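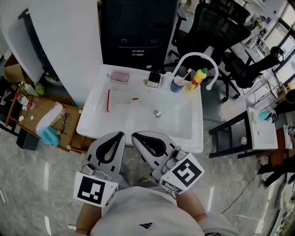
Yolanda Pennington opened by reporting that the old Cowie biscuit works ledgers are finally home in Tustley, all 14 volumes of them, and that the bindings are in far better shape than we had dared to hope!

Tustley Local History Society
Minutes, Aug 15, 2021

1. Minutes of the February meeting
Read and approved with one correction: the bakery on Lerden Street closed before the fire, not after it.

2. Cowie ledgers
A wonderful find. The wage pages list packers, carters and oven hands by name, and several members spotted grandparents straight away (there was a good deal of passing the book around at this point). Agreed to start transcribing with the earliest volume. Gloves are not needed, clean hands are.

3. Bralta Mill walk
Last month's walk drew 50 people, our best turnout yet. The stretch along the old rail siding was a big hit – so many questions we ran past closing time at the mill. Agreed to offer it again in spring, in two groups, with a stop at the loading dock.

4. Oral history
Five former Cowie employees have agreed to be recorded. Yolanda will send out the question list. Suggestions for more names are very welcome, especially anyone who worked nights.

5. Other business
The map case still sticks. Yolanda to ask about a new runner.

Meeting closed at 9:05 p.m.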